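Extension notes: what the fall taught us

December is when the outreach office at Goton College finally sits down, and I get to tell you about the year. It was a good one! Our extension courses reached more towns than we had planned for, and the mail has been wonderful.
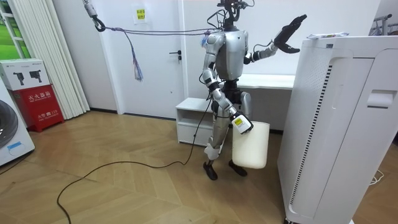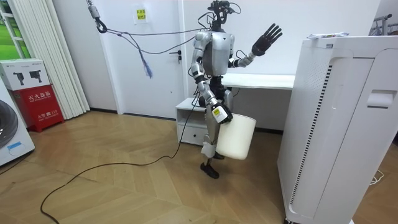

Evening classes in Sastaswood

The soil and water course filled in its first week, all 36 seats, so Berhanu Wubshet opened a second section in the old Kirkegaard reading room and 31 more people signed up. Most of them had never taken a college class. They brought jars of well water from home, argued happily about lime, and stayed until the lights went off at nine – on two evenings a bit past that.

Berhanu has taught undergraduates for years and tells me this was the best-prepared group he has met. "They did the reading, and then they went out and checked it against their own fields," he said. I sat in on the session about drainage and came home wanting to dig up my whole yard.

New money for the Durkine grants

The Durkine Fund pays for small projects that pair one faculty member with one local group, up to 500 dollars each. We had 46 applications this round, our highest ever, and reading them was a joy. Hafþór Nørgaard in the history department will be recording interviews with retired mill workers and their families, with copies going to the Sastaswood library and to everyone who sits for one. If your parents or grandparents worked at the mill, he would love to hear from you.

The next round opens in February. The form is two pages now (it used to be seven), and you can fill it out by hand and drop it at the Kirkegaard front desk. Spring course listings go up at the end of January, with the beekeeping class back by popular demand.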